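Junholm College of Applied Computing
Software Administration, Part Two
Handout 10: Upgrading a Desktop Program to a New Major Version

These notes accompany the lecture of 3 December 2019. Students are expected to have read Handout 9, on file formats and settings folders, before the session. The written assignment at the end of this handout is to be submitted through the department office. 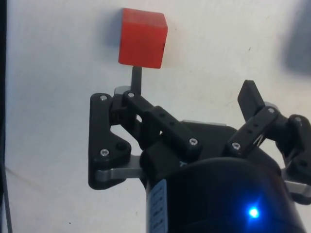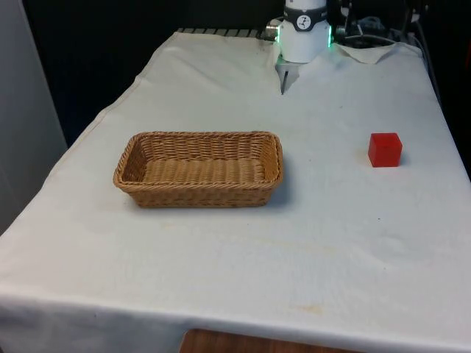 Scope of this handout

A major version is a release in which the publisher reserves the right to change how the program stores its data. A minor version normally leaves stored data alone. The difference is a matter of the publisher's own policy, and the number on the box does not guarantee anything. Students should always read the release notes before deciding which kind of upgrade they are dealing with.

The lecture follows one case from start to finish. The program is Lerkotard, a desktop database for recipes and stock, published by Uysal. The customer is the Cerkbridge Kitchen School, which keeps its recipes, supplier prices and class bookings in the program. The school ran version 4 on 22 computers and wished to move all of them to version 5. Its main database held 648 recipes at the time of the move.

Terms used

Side-by-side install: the new version is placed in its own folder and the old version remains usable.

In-place install: the new version replaces the old one. Going back requires the old installer and a backup.

Conversion: the one-time rewriting of a data file into the format of the new version.

Add-on: a separate file that extends the program, such as an ingredient list, a report template or an import filter.

Settings profile: the file that holds a user's units, default folders, window layout and printer choices.

Cutover: the moment after which new work is entered only in the new version.

1. Before anything is installed

The administrator first establishes where the data is. In version 4, Lerkotard allowed each user to choose a data folder on first launch, and a good many users accept whatever they are offered. At Cerkbridge, most of the computers pointed to a shared folder on the file server, but several pointed to the local documents folder of whoever had been logged in on the day of installation. Recipes entered on those machines had never reached the shared database.

The data folder is shown in version 4 under Options, Locations. Each machine must be checked individually. A written list is kept, with the computer name, the data folder, the program version and the installed add-ons. The list is the most useful document produced in the entire project, and students will be asked to prepare one for the assignment.

Next, the system requirements of the new version are compared with the list. Version 5 does not run on 32-bit systems. Any machine that fails the comparison is replaced, upgraded or left out of the move, and the choice is recorded with the name of the office that made it.

2. Backups

A backup made by the program itself and a copy of the data folder are two different things. The built-in backup in version 4 saves recipes, prices and bookings. It does not save report templates, custom labels or the settings profile. A copy of the data folder saves everything in that folder, but is only reliable if the program is closed on every machine while the copy is made.

Both should be made. The order is as follows.

a. Ask all users to close the program.
b. Check on the server that no file in the data folder is open.
c. Run the built-in backup from one machine.
d. Copy the entire data folder to a second location.
e. Copy the settings profile from each machine and label it with the computer name.
f. Restore the backup on a test machine and open it in version 4.

Step f is left out more often than any other step. A backup that has never been restored should be treated as unproven, and the department's marking scheme reflects this.

3. The test machine

One computer is set aside for testing and disconnected from the shared folder. Version 5 is installed on it side by side with version 4, and a copy of the data is converted. The live data must not be touched at this stage.

The following should be compared between the two versions:

- the total number of recipes
- a recipe with accented letters in its name
- a recipe that uses another recipe as an ingredient
- a price entered in a foreign currency
- a booking that spans two calendar months
- one printed page from each report template in use

In the Cerkbridge case the count agreed: 648 recipes before conversion and 648 after. The nested recipes did not convert as expected. Version 4 stored the quantity of a nested recipe as a number of portions, and version 5 stores it by weight. Where no portion weight had been entered, the converted quantity was zero. The program gave no warning. The fault was found only when a printed shopping list was compared with an older one.

The remedy was to enter the missing portion weights in version 4 and to convert a second time. It would also have been possible to correct the quantities in version 5 after conversion. The first method was preferred on the ground that it could be repeated if the conversion had to be run again.

4. Add-ons and templates

Add-ons written for one major version should be assumed not to work in the next until they have been tried. They fall into three groups.

Add-ons supplied by the publisher are normally reissued. The version 5 copies are downloaded from within the program and the old files are discarded.

Add-ons bought from other suppliers depend on those suppliers. The administrator writes to each of them before the move and keeps the replies on file.

Add-ons made in house are the responsibility of the organization. The label template used at Cerkbridge belonged to this group. It referred to two fields that had been renamed in version 5, and it printed blank lines where the allergens should have appeared. In a kitchen this is a safety matter, and no cutover should be permitted until such a template has been corrected and checked by a second person.

5. Cutover

The cutover should be planned for a time when the program is not in use, and it should be announced in writing. The announcement states the last moment at which entries may be made in the old version, the first moment at which they may be made in the new one, and where questions are to be sent.

On the day, the backup procedure in section 2 is carried out again in full. The backup made for testing is already out of date. The live data is then converted once, from one machine. The other machines are pointed at the converted folder only when the comparison list in section 3 has been completed a second time.

Version 4 is not removed at this point. Its shortcuts are taken off the desktop and its data folder is made read-only, which prevents a user from continuing in the old version by habit. At Cerkbridge the old version was kept in this condition for 30 days and then uninstalled.

6. Going back

A plan for returning to the old version must exist before the cutover takes place. Data converted to version 5 cannot be opened in version 4. Any work entered after the cutover would therefore have to be entered again by hand, and the cost of going back rises with each working day. The plan should state who may order the return and the latest day on which it is still considered practical.

7. User settings

The settings profile is converted separately, on the first launch by each user. Units and default folders are carried over. Window layout and printer choices are not. Users should be told this in advance, as a changed screen is the most frequent reason for a call to the help desk during the first week.

Assignment

Choose a desktop program that stores its own data and has had at least one major release. Prepare the following:

(i) a machine list in the form described in section 1, covering no fewer than two computers;
(ii) a comparison list suited to the program chosen, with 10 entries;
(iii) a one-page cutover announcement addressed to ordinary users;
(iv) a plan for going back, with a named office and a latest day.

Screenshots may be attached but will not be marked.

Comments

Guest: Is a phone app acceptable for the assignment if it has a desktop version too?

Course office: Yes, provided that the desktop version keeps its data locally.

Guest: Section 2, step e. If the profiles are roaming profiles on the server, do we still copy them machine by machine?

Course office: One copy for each user is sufficient in that case. Please say so in the machine list.

Guest: The zero quantity problem happened to us with a different program. We only caught it after the order had gone out. Thank you for including it.

Related items

Handout 8: Reading Release Notes
Handout 9: File Formats and Settings Folders
Handout 11: Moving a Shared Database to a New Server
Handout 12: Writing Instructions for Ordinary Users
Reading list for the May examination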